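Ratio

A ratio is a way of comparing two amounts of the same kind by saying how much of one there is for each share of the other. It is usually written with a colon, as in 2:3, and read aloud as "two to three." Order matters a good deal, so 2:3 and 3:2 tell two quite different stories.

Simplifying

Ratios behave much like fractions, and the same friendly rule applies: divide both sides by the same number and the comparison stays as it was. A ratio of 30:124 becomes 15:62 once both sides are halved, and there it stops – 15 and 62 have no common factor left to take out.

Sharing in a ratio

To share 30 in the ratio 2:3, first add the parts to get five, then divide 30 by five, so each part is worth six. The two shares are therefore 12 and 18, and it is always a comfort to add them up again and see the 30 come back. The method works just as nicely with three or more shares, as long as every part is counted in the first step.

Units

Both amounts should be in the same unit before they are compared. Writing 3 feet to 30 inches as 3:30 is a very common slip, and an easy one to forgive; changed into inches it is 36:30, or 6:5.
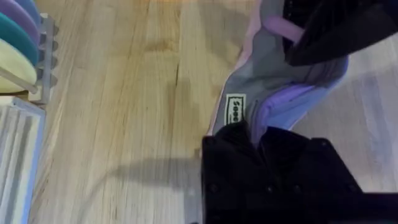 See also

Proportion
Fraction
Rate
Scale factor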